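Entraide Maison Navcombe
Rubrique : Nettoyage et entretien

Table ronde en verre : traces, papier froissé et lettrage blanc, comment faire ?

Posté par flundier_deco, le 14 novembre 2019

Bonjour à tous,

J'ai récupéré une table ronde en verre transparent, avec un fin bord noir et un piètement en métal noir. Elle sert dans une petite salle de réunion avec moquette grise. On pose dessus un bac blanc en plastique pour le courrier, des gobelets, et très souvent des sacs en papier kraft que les gens froissent et laissent là après le déjeuner. Le soir je ramasse le papier, je passe un coup d'éponge, et le lendemain matin, avec la lumière du plafond, on voit des voiles gras et des marques de passage partout. 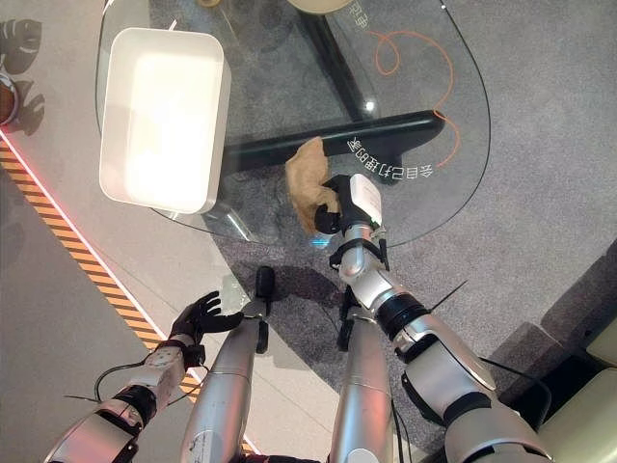

Est-ce qu'il faut enlever tout ce qui est sur la table avant de nettoyer le verre ?
Tout, oui, y compris le bac : on essuie d'un seul tenant, et les objets qu'on contourne laissent un cerne à leur place.

Ça, je l'ai appris à mes dépens, je nettoyais autour du bac depuis le début. Il me reste trois choses à régler. D'abord les voiles gras, qui reviennent même avec un produit à vitres du commerce. Ensuite le lettrage : il y a des caractères chinois blancs sur le verre, en arc de cercle, et je ne sais pas s'ils craignent l'alcool ou la raclette. Enfin le dessous du plateau. Avec un verre transparent on voit la poussière sur les barres noires et même le câble orange qui traîne sur la moquette, donc une table propre sur le dessus a quand même l'air sale.

Merci d'avance.

Réponse de pralmont_menage

Bonjour,

Pour les voiles gras, le produit à vitres est souvent en cause, surtout si on en met beaucoup. Il sèche avant qu'on ait fini et laisse un film. Je fais comme ceci sur les tables des bureaux que j'entretiens :

1. Débarrasser complètement. Les papiers froissés à la poubelle tout de suite, sans les traîner sur le plateau : un sac de déjeuner a souvent un fond gras qui s'étale quand on le pousse de la main.
2. Passer un chiffon sec pour les miettes. Une miette dure sous un chiffon mouillé peut rayer.
3. Laver à l'eau tiède avec 2 gouttes de liquide vaisselle par litre, pas plus. Microfibre bien essorée.
4. Rincer à l'eau claire avec une autre microfibre.
5. Sécher avec un torchon sans peluche, en partant du centre et en finissant par le bord.

Le bord, justement, demande un passage à part. L'eau s'arrête contre le liseré noir et sèche en laissant un trait blanc de calcaire. Un coup de torchon plié en deux sur tout le tour et c'est réglé.

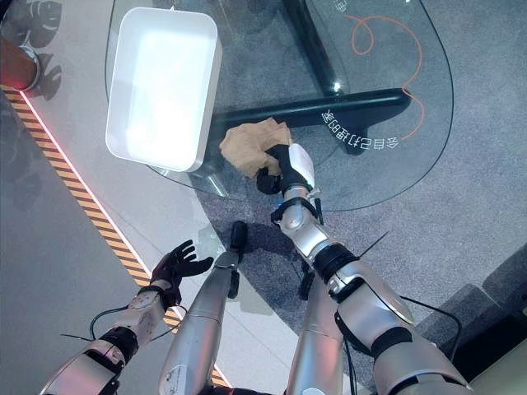
Pour le dessous, je le fais une fois par semaine. On s'accroupit et on passe d'abord les barres, puis le verre par en dessous, avec la microfibre seulement humide. Si on fait le verre en premier, la poussière des barres se recolle dessus. Pensez aussi aux endroits où le métal rejoint le plateau. Il s'y forme un petit bourrelet gris qu'un coton-tige enlève bien.

Le bac doit être lavé lui aussi. S'il a un fond poussiéreux ou collant, il marque le verre dès qu'on le repose. Moi je le passe sous le robinet et je l'essuie avant de le remettre.

Comptez 11 minutes la première fois, dessous compris. Ensuite ça va nettement plus vite.

Réponse de singhal75

Vinaigre blanc et papier journal, ma mère faisait comme ça et c'était nickel.

Réponse de verre_et_cie

Je complète pour le lettrage, parce que ça dépend de la façon dont il est fait. Passez l'ongle sur un caractère, des deux côtés du plateau. Si vous sentez une épaisseur, c'est probablement un adhésif ou une peinture posée à froid : pas d'alcool, pas de vinaigre, pas de grattoir, et on essuie dans le sens du trait sans accrocher les bords. Si c'est parfaitement lisse, c'est peut-être de l'émail cuit, beaucoup plus résistant. Dans le doute, faites un essai sur un petit bout de caractère et attendez le lendemain.

Regardez aussi de quel côté les caractères se lisent à l'endroit. Vus d'en haut, s'ils sont en miroir, le plateau a pu être monté à l'envers, ou bien il vient d'un autre usage. Ça ne gêne en rien pour le nettoyage, mais un décor prévu pour le dessous se retrouve alors côté frottement et il s'use.

Pour le vinaigre, d'accord sur le verre nu, dilué : 100 ml pour un litre d'eau. Le papier journal, je ne m'en sers plus, l'encre déteint sur les doigts et ensuite sur le bac blanc. Et évitez d'en faire couler sur le métal peint, ça finit par ternir.

Pour le câble orange, une goulotte de sol de la même teinte que la moquette, ou bien le faire passer ailleurs que sous la table. Sous un plateau transparent, tout ce qui est par terre se voit.

Réponse de flundier_deco

Merci. J'ai fait le test de l'ongle, on sent une légère épaisseur, donc j'ai rangé l'alcool. L'eau avec très peu de liquide vaisselle marche mieux que mon spray, il reste juste une trace près du bord que je reprendrai demain. J'ai mis une corbeille à côté de la porte pour les sacs du midi. Pour la goulotte je verrai en décembre avec le reste des achats.

Sujets similaires
Piètement métallique noir : enlever les traces de doigts
Moquette grise de bureau, tache de café ancienne
Plateau en verre rayé, peut-on le polir soi-même ?
Bac en plastique blanc qui jaunit
Cacher les câbles sous une table transparente
6 façons de réutiliser les sacs en papier kraft

Contact | Mentions légales | © Entraide Maison Navcombe | Haut de page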